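Office email and account check, February

I went around with my coffee and did this one on Saturday, so some boxes got longer comments than usual. Sorry in advance!

1. Two-step sign-in on all mail accounts
Result: PASS, with a grumble
All 79 accounts have it turned on now. Six of them still use text messages for the code, and I'd love to see those moved over to the Priteck app before next month.

2. Lookalike domains
Result: NEEDS WORK
I searched for misspellings of Nutesum and found two registered to who knows who - one swaps the m for an rn, which fooled me for a good ten seconds. Reported both to the registrar, no reply yet.
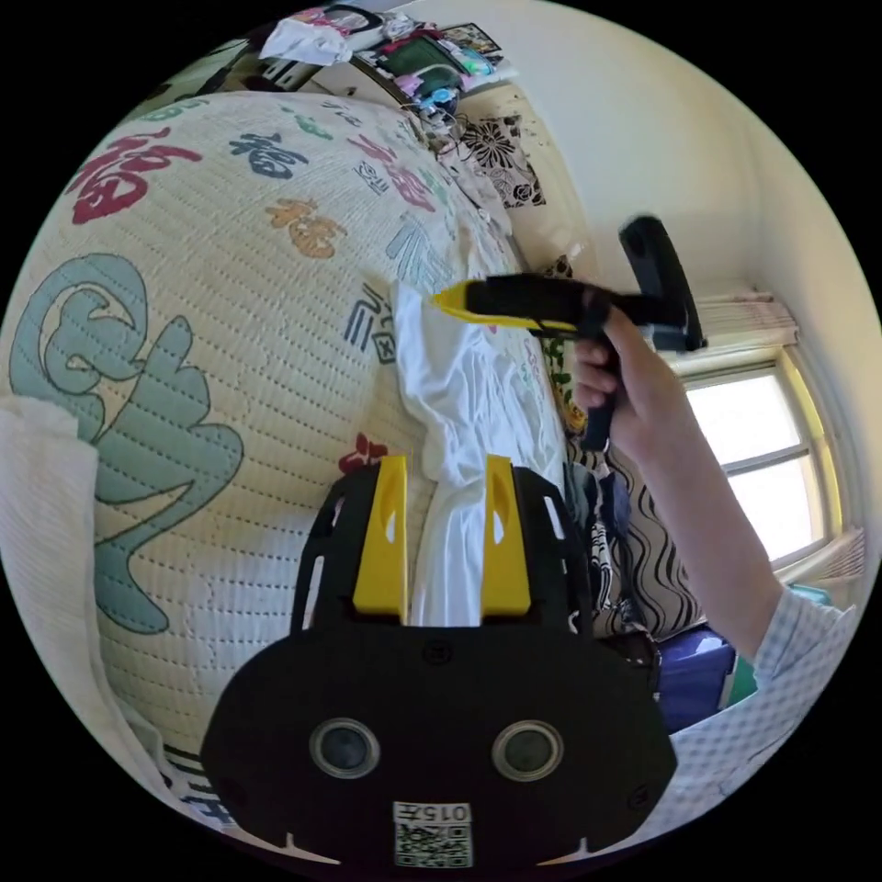

3. Practice phishing email
Result: FAIL (sorry, folks)
I sent the fake Agudelo invoice out to everybody and 20 people clicked. Two typed in a password! Both have been reset and we had a nice chat.

4. Old accounts closed
Result: PASS
Took me forever to go through the list, but it's clean.

5. Mail backups
Result: NOT CHECKED
Flaltix was down for updates when I tried to run the restore. Will try again Monday morning.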